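Rasness Bench Guide
Section 4: Setting up and assessing a task

4.1 Purpose of this section

This section describes how a household or shop-floor chore is prepared, demonstrated by hand and then assessed at a Rasness bench. It is intended for supervisors and operators at sites that are considering whether a given chore may be passed to a machine. Operators should have completed Section 3 (Fitting and checking the hand-held grippers) before proceeding.

The guide makes no general claim about what machines can do. Experience at the Plivadside workshop suggests that the answer differs from one chore to the next, and often from one object to the next within the same chore. A machine that places boxes on a shelf without difficulty may fail when asked to pick up a pen lying beside them. Each chore should therefore be assessed separately.

4.2 Choosing a chore

Select a chore that can be completed within the area of the tabletop. Suitable first chores include moving a single item of stationery, turning an item to face the other way, and placing an item in an open tray. Folding cloth, tying, peeling labels and pouring are not suitable first chores and are dealt with in Section 7.

State the chore in one plain sentence before work begins. "Tidy the desk" is too broad to be assessed. "Pick up the stapler and set it down at the back of the table" can be assessed, as two observers will normally agree on whether it was done.

Note: Where a chore has more than one part, write a separate sentence for each part. A machine may be ready for one part and unready for the next.

4.3 Preparing the table

1. Confirm that the tabletop is secure. Press down on each corner in turn. If there is any movement, tighten the brackets before continuing.

2. Clear the tabletop of all items not named in the chore sentence. Tools, cups and paperwork must be kept elsewhere during a session.

3. Lead the gripper cables away from the working area and check that both arms can reach the far edge without pulling them tight.

Caution: Loose cable on the floor is a trip hazard. Walk the approach to the bench before each session and secure any loop that lies in the operator's path.

4. Place the object flat on the tabletop, within easy reach of both grippers. For the first group of demonstrations, set its long side parallel to the front edge of the table.

5. Open and close each gripper fully, away from the object. The jaws should move freely. Do not begin if either gripper sticks or if its fixings are loose.

4.4 Demonstrating the chore by hand

6. Stand or sit square to the front edge, with one gripper in each hand. Both grippers are held over the table at the start, even where the chore needs only one.

7. Bring the working gripper over the object from above and tilt it until the jaws point down towards the part to be held. Keep the other gripper to the side, clear of the object. With a stapler laid lengthwise from left to right, the right gripper may be brought in directly above the body while the left remains near the lower left part of the table. 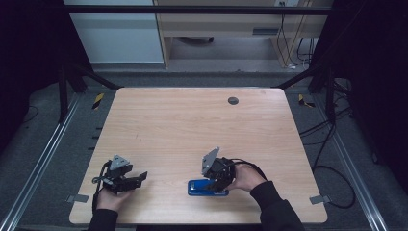 8. Close the jaws slowly until the object is held. Avoid pushing it against the table — a low, flat object will slide when pressed at one end, and the demonstration will then show a correction that the machine may copy.

9. Lift, move and set down the object in one steady action. If the object is dropped, let it come to rest, withdraw both grippers and mark the attempt as failed. Do not retrieve it with a bare hand while the attempt is still being recorded.

10. Return the object to its starting position and repeat. Complete 50 demonstrations before changing the object's position or angle.

Note: Operators new to the grippers tend to hurry. A slower demonstration is of more use than a quick one, and no target for speed is set at this stage.

Caution: The jaws can pinch. Keep fingers behind the body of the gripper at all times and do not steady an object with one hand while closing the jaws on it.

4.5 Running the machine attempt

11. Ensure that all persons are clear of the bench and that the stop control is within reach of the supervisor.

12. Place the object exactly as it was placed for the first demonstration. Start the attempt and observe without assisting.

13. Record each attempt as complete, incomplete or stopped. An attempt in which a person touched the object, the table or the machine is recorded as stopped, however minor the contact.

14. Carry out 16 attempts in the original position, followed by a further 16 with the object turned or moved. The second group is the more informative of the two. Many machines perform well when nothing has changed and poorly when the object has been turned by the width of a hand.

4.6 Reading the results

A chore is regarded as ready for supervised use when no more than 3 attempts in the second group are incomplete or stopped. Where the figure is higher, return to step 6 and add demonstrations in the positions that gave difficulty.

Readiness under this section applies only to the object tested. A different make of stapler, with another shape or a smoother finish, is a different object and requires its own assessment. Sites have at times passed a chore on the strength of one item and found the machine unable to hold its replacement.

The Gorbridge site has recorded 1,123 attempts under this procedure. Its supervisors report that simple lifting and placing is now dependable for rigid items of moderate size. Thin items lying flat remain difficult, as do items that must be squeezed with a certain force to work. Moving a stapler and stapling with it should accordingly be entered as two chores — the first is commonly passed, the second is not.

Time should also be considered. A machine that completes a chore reliably may take several times as long as a person. Where the chore is done only once or twice a day, the site may judge that the preparation is not justified.

4.7 Closing the session

15. Set both grippers down in their holders with the jaws closed and switch off the supply at the wall.

16. Enter the chore sentence, the object used and the results of both groups in the bench log. Faults in the grippers are to be reported on Form Hung 2 before the next session, and the affected gripper is not to be used in the meantime.

Section revised Fri 13 December. The thresholds in 4.6 will next be reviewed in May.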